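In defence of the boring ten minutes

February 22, 2023

I have a complaint about the hand-held gripper, and it has nothing to do with the gripper. The tool is fine. It has two fingers, a body, a strap and a lens, and it asks very little of anybody. My complaint is with the way we look after it, which is to say the way we look after a garden fork.

A factory arm gets treated like a visiting bishop. When Mandon put in the cell I used to mind, it came with a binder, a fence and a service visit every December. We logged its grease. If a finger on that arm wore down by the thickness of a fingernail, somebody filled in a form. A pair of hand-held grippers goes home in a rucksack with a phone charger and half a sandwich, and comes back with fluff in the slide.

Yet the hand-helds are the ones teaching the arm. Whatever slop is in those fingers goes straight into the recordings, and the arm will learn it with great sincerity. I once spent most of a fortnight working through 700 shirt-folding clips from a pair whose left-hand fingers closed slightly skewed. Every one looked all right on its own. Played in a row, they all had the same small sideways tug at the hem, like a man adjusting his cuffs before a wedding.

The cause was a loose screw. It took less time to tighten than it took me to find the screwdriver.

So I am in favour of the boring ten minutes. Before a session, open and close the fingers slowly, both hands, and look at the gap against something pale. Wipe the lens with a proper cloth and leave your shirt tail out of it. Check the screws on the face. Read the number on the sticker and write it down, even if you are certain you know which one you are holding, as I was on the day I wasn't.

The Primon checklist runs to 29 items, and I can't defend all of them. Item 19 wants the ambient humidity. But the people who throw out the whole list on account of item 19 are the same people who ring me up about drift. The Koo people have gone the other way and put theirs on one side of a card, which gets used, though it leaves out the strap. Straps matter. A slack one lets the body roll in the palm, and then the wrist makes up the difference, and you have recorded a wrist.

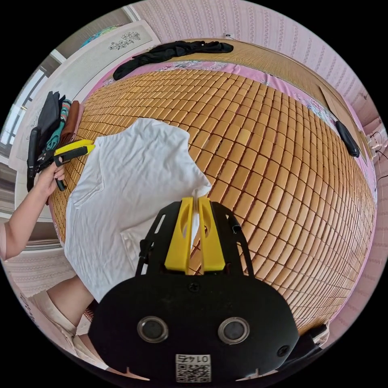

Thin cotton is the harshest inspector I know. A mug will forgive you a crooked finger and so will a sponge, but a T-shirt hem sits there in its creases and shows up everything. If I could keep only one test it would be a single hem, pinched and let go, up to 28 times, by whoever is going to do the folding. Tekelov sells a calibration block for the same purpose. It is a very handsome block, and I have never been asked to fold one.

The usual objection is that homes aren't laboratories and people folding laundry on a bed won't stand for a ritual. I think they will stand for more than we suppose. They clean the filter on the tumble dryer, mostly. What they won't stand for is a ritual written by somebody who has never had to do it with a pile of clothes waiting, and I would start by crossing out item 19.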